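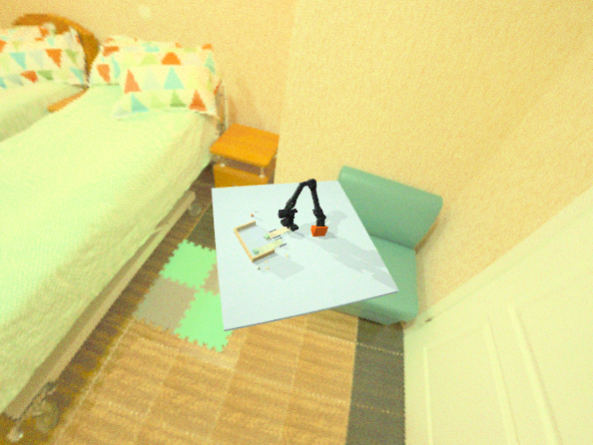

Equipment > Simulation packs > Mevix Tabletop

3 min read

Mevix is the scene pack I wish I'd had when I started on block handling, and I've been fiddling with it for far too long (ask Seo-ah Cha, who shares my office). It's a method as much as a product: you keep the task the same and swap the home around it, over and over, so the policy can't lean on one familiar background. The bedroom is my favourite of the lot! You get the black arm with its little orange gripper, a tray with two small flat blocks in it, and then a whole room going on behind, with a green bedspread, a teal sofa and an orange nightstand that's annoyingly close to the gripper in colour. I love that nightstand. It broke our first colour-based tracker in an afternoon.

We trained on 1334 simulated runs, first in one plain room and then again with the rooms mixed. Tested in bedrooms it had never met, the plain-room policy managed 607 good picks, and the mixed one beat it comfortably on the same test set. Most of the misses left over were the gripper coming down a touch early on the tray rim, and I'm still chasing that one.

What you get in the pack: 10 furnished rooms, the tray task, the arm model and the Duman randomiser, which shuffles lighting, wall finish and table tilt between runs. Ataberk Bozkurt wrote the randomiser and keeps it tidy, bless him. It loads straight into Fuvano, and there's an Erby export if your group prefers that (ours is split, loudly).

Updates come out every June. The next one adds 3 kitchens, and I've asked for a messier desk.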